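Projekte > Schulförderung > Robotik-AG > Zwischenberichte

Zwischenbericht an die Förderstelle: Arbeitsgemeinschaft »Greifen und Ablegen«

Berichtszeitraum: zweites Schulhalbjahr, Stand April
Projektpartner: Frei Stiftung, Werkstatt Flukbridge

1. Stand der Arbeiten

Die Arbeitsgemeinschaft wird seit Beginn des Schuljahres als Wahlangebot der Jahrgangsstufen 9 bis 11 geführt. Derzeit nehmen 24 Schülerinnen und Schüler teil, verteilt auf sechs Teams. Die Treffen finden mittwochs im Technikraum statt. Zwei Termine mussten wegen der Prüfungszeiten verlegt werden, ein weiterer entfiel ersatzlos.

Im ersten Halbjahr standen die Grundlagen der Programmierung, die Einweisung in den Arbeitsschutz und der Aufbau des Arbeitsplatzes im Vordergrund. Seit Februar arbeiten die Teams an der im Antrag beschriebenen Hauptaufgabe: Der Greifarm Stamby soll kleine Gegenstände auf einer Tischfläche erkennen, anfahren, aufnehmen und an vorgegebener Stelle absetzen. Die Steuerung erfolgt über die Lernumgebung Wivness, deren Lizenz aus Fördermitteln beschafft wurde.

2. Hauptaufgabe und Zwischenergebnisse

Für die Versuche wurden Gegenstände mit unterschiedlichen optischen Eigenschaften festgelegt. Helle, undurchsichtige Teile heben sich deutlich von der Tischfläche ab und werden von den Programmen aller Teams zuverlässig gefunden. Durchsichtige Gefäße bereiten erheblich größere Schwierigkeiten: Der Untergrund scheint durch die Wandung, und die Lichtreflexe verändern sich mit jeder Bewegung des Arms. Mehrere Programme werteten zunächst einzelne Reflexe als eigenständige Objekte.
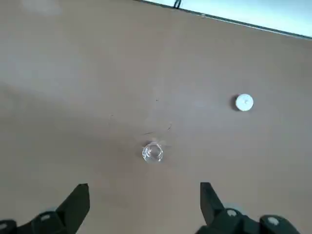

Aus dem Kreis der Teilnehmenden wurde hierzu angemerkt, man habe anfangs zu lange an der Bilderkennung gearbeitet und die Greifhöhe vernachlässigt; ein richtig erkannter Becher nütze wenig, wenn die Finger zu hoch schlössen. Die Kursleitung hat diesen Hinweis aufgenommen und die Reihenfolge der Übungen angepasst. Die Höhe wird nun vor jeder Versuchsreihe mit einem Messklotz geprüft.

Bis zum Berichtsstand wurden 375 Greifversuche protokolliert. Jedes Team führt seine Protokolle selbst und vermerkt Gegenstand, Startposition, Lichtverhältnisse und Ergebnis. Die Auswertung nach Gegenständen ist noch nicht abgeschlossen und wird dem Schlussbericht beigefügt.

3. Mittelverwendung

Die Ausgaben liegen im Rahmen des bewilligten Finanzplans. Abweichend von der ursprünglichen Planung wurde ein Satz Ersatzfinger früher beschafft als vorgesehen. Der Mehrbedarf wird innerhalb des Ansatzes für Verbrauchsmaterial ausgeglichen. Eine Umwidmung ist nicht erforderlich.

4. Weiteres Vorgehen

Bis zum Ende des Schuljahres ist ein schulinterner Wettbewerb vorgesehen. Jedes Team erhält 20 Minuten für Aufbau und Durchführung; gewertet werden Ablagegenauigkeit und Dokumentation. Offen ist die Frage der gleichmäßigen Beleuchtung am Arbeitsplatz. Die Werkstatt Flukbridge hat zugesagt, leihweise zwei Leuchten bereitzustellen. Der Schlussbericht wird fristgerecht nach Abschluss des Wettbewerbs vorgelegt.

Weitere Berichte
Robotik-AG: Zwischenbericht erstes Halbjahr
Wettbewerbsordnung »Greifen und Ablegen«
Einführung in Wivness: Begleitheft für Lehrkräfte
Werkstatt Flukbridge: Ausleihe und Öffnungszeiten

Kontakt | Impressum | Datenschutz | © Frei Stiftung | Nach oben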